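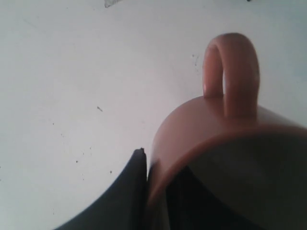
Fleltum Mugs – README

Tabletop recordings of mugs on a plain white surface. One item per recording, no props.

Contents
2427 recordings in 3 folders: upright, tilted, handle_only. Each folder has an index.csv with item ID, color name and handle direction.

Color names
Assigned by Orysia Levchenko from a fixed list of 40. Pink, salmon and terracotta glazes share the code TC. Do not split TC by hue – white balance varies between sessions.

Known issues
Dust and small dark specks on the surface were left in. Item IDs below 1000 come from the Duron set and have no handle direction.

Changes
July: duplicate rows removed from tilted/index.csv.

Contact
Shahzad Yousafzai, for corrections to the index files.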